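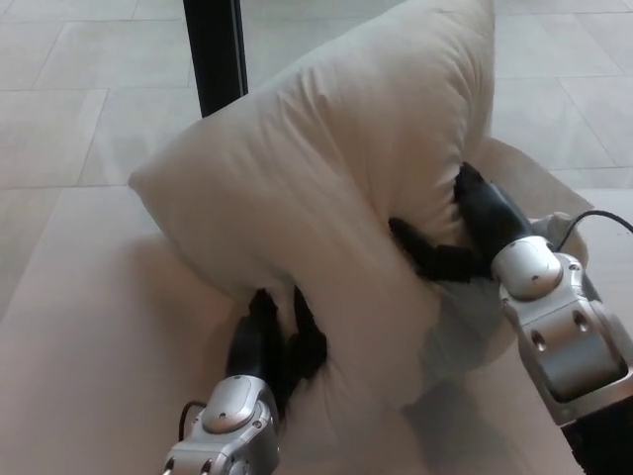
Ukeo support came back with the usual line first: a pillow that springs open after being folded in half is a good pillow, one that stays folded is finished, and would we please run the fold test before asking for anything else.

Fine. We ran it. Log follows, with their answers pasted in or summarized where they went on too long.

Ticket 1547
Product: Ukeo Ustmont bed pillow, white, standard size
Opened by: Drandton guest house, linen room
Status: Open (reopened twice)
Subject: Filling clumps after first wash, pillow lopsided

Original report

We bought these pillows for the upstairs bedrooms. The care label says machine wash, tumble dry low. After one wash, following the label, the filling has moved. One side is fat and the opposite corner is close to empty. If you hold the pillow by the thin corner and shake it, nothing shifts. Press down in the middle and you can feel hard knots about as friendly as a rolled-up sock. Six pillows are affected. The ones we haven't washed feel normal.

The product page says the filling "restores itself." I would like to know how long that is supposed to take.

Support, first answer

They asked for the batch code, the type of washer, the detergent, and whether we had used softener. They also said that guests sometimes put pillows through the wash on their own and that this might explain the problem. Our guests do not do our laundry.

Our reply

Front loader, gentle cycle, warm water, liquid detergent, no softener. Two pillows per load. Batch code is on the side label and on the order. Please don't send the washing guide again, it was attached to the order confirmation and I have read it.

Support, second answer

The washing guide, attached.

Also the fold test, with instructions: lay the pillow flat, fold it in half, squeeze out the air, let go. If it opens by itself, the filling is in working order and the trouble is "distribution only." If it doesn't, the filling has collapsed.

Test 1: fold

Did all six, plus one unwashed for comparison. The unwashed one opened right away. Five of the washed ones opened too, slower. The last one got halfway and sat there.

I have my doubts about this test. A pillow with all its stuffing bunched at one end will open just fine if you fold it across the bunch. Turn it ninety degrees, fold it the other way, and the same pillow lies there like a closed book. I tried both directions on every pillow and got different answers on three of them. The instructions don't say which way to fold. Asked support which direction counts.

Support, third answer

"Either direction is acceptable."

Our reply

Then three pillows have passed and failed.

Support, fourth answer

Passed to the next level. New person, better answers. They said fold lengthwise first, then crosswise, and treat the crosswise result as the one that matters. They suggested dryer balls and a long low-heat dry, with a stop every 15 minutes to take the pillows out and knead them by hand. Their theory was damp in the core: the outside feels dry, the middle doesn't, and damp fiber sticks to itself.

This is at least a theory. I didn't believe it, because the pillows had been out on the shelf since the wash and felt dry to me, but I weighed them to find out.

Test 2: weight

Kitchen scale, pillow balanced on a tray, tray zeroed first. Spec sheet says the filling is 500 grams. It doesn't give a weight for the cover, so the number is less useful than it could be. Compared washed against unwashed instead. The washed ones were all a little heavier. So there was water in there. I take back part of what I said about the theory.

I don't take back the part about the label. "Tumble dry low" with no time on it is going to leave everybody with a damp middle.

Test 3: dryer and kneading

Two pillows per load, low heat, three clean tennis balls in with them (no dryer balls in the house and I wasn't going to buy any to test somebody else's product). Stopped every 15 minutes as told.

How I kneaded them, in case anyone else lands on this ticket:

Take the pillow by its two long sides and push your hands together so the middle buckles up into a hump. Work your fingertips in under the hump and pinch. You are feeling for anything that doesn't give. When you find a knot, hold it with one hand and pull at it through the cover with the other, a little at a time. Then let the whole thing drop open, turn it end for end, and do it again. Corners last. Don't twist. Twisting makes ropes out of the filling and you will never get them out.

First stop: no change that I could feel.
Second stop: knots smaller in pillow A. Pillow B same as before.
Third stop: pillow A fairly even except for the one corner. Pillow B starting to loosen in the middle.
Fourth stop: A is a decent pillow. B has two knots left near the seam.

After this I let them cool and weighed them again. Both had dropped to within a few grams of the unwashed one. Crosswise fold: A opened. B opened, with a slump to one side.

Test 4: remaining four

Same method. Three came back to something I would put on a bed. The last one, the same one that gave up halfway in Test 1, did not. The knots in it are different. They are small and hard and there are a lot of them, and pulling at them through the cover does nothing. One side puffs out and the other is flat no matter how I push it around. I gave it an extra round on its own and it came out warm and exactly as lumpy.

Sent results to support. Asked for two things: a replacement for the one pillow, and an explanation of why a pillow sold to guest houses needs an hour of hand work after every wash.

Support, fifth answer

Replacement approved. On the second point they said that "periodic fluffing is part of normal care" and closed the ticket.

Reopened. Fluffing is what you do in the morning when you make the bed. Four rounds of kneading with a timer is a job, and we have more than six pillows.

Support, sixth answer

They forwarded a note from Thevar, the firm that supplies the filling. According to the note, the fiber has a coating that lets the strands slide past each other, and the coating can be worn down by too much detergent or by heat. They recommend half the normal amount of detergent, a second rinse, and never more than low heat. The note says nothing about what the normal amount is.

I asked whether the coating might have been missing or thin on the one bad pillow, given that it shared a drum, a cycle and a detergent with a pillow that recovered. Same wash, two results. Either the washer has a favorite or the pillows weren't the same when they went in.

Support said Thevar would look into it. I'm not holding my breath.

Test 5: second wash, reduced detergent

Pillows A and B only. Half the detergent, extra rinse, extra spin. Straight into the dryer, low, balls in, same stops.

Coming out of the washer both were lumpy again, so the wash itself still shifts the filling. The difference was in the dryer. At the second stop A was already even. B took one more. No hard knots in either. Crosswise fold opened on both, and B didn't slump.

So the detergent advice is worth something. I would want to see it work on a third and fourth wash before calling it a fix, and I'd want to see it work on a pillow that wasn't already one of the good ones. Two pillows is not much to go on.

Where it stands

Replacement pillow arrived. Not washed yet. It's on the shelf with a strip of tape on the side label so it doesn't get mixed in with the rest.

The bad one is in a bag under the counter. Support told us to throw it out. I'm keeping it until somebody from Thevar answers, as it's the only evidence I have.

For now we wash in pairs with half detergent and the second rinse, and we've put zip protectors on all the beds so that we wash the pillows themselves less often. The protectors are a different brand and have been no trouble.

Still waiting on:
Which batches got the coating, and how they check it
A drying time on the care label, in minutes
A fold test that says which way to fold

Support, seventh answer

"We have noted your feedback on the care label. Can you confirm whether the issue is resolved?"

Our reply

No. Please leave the ticket open.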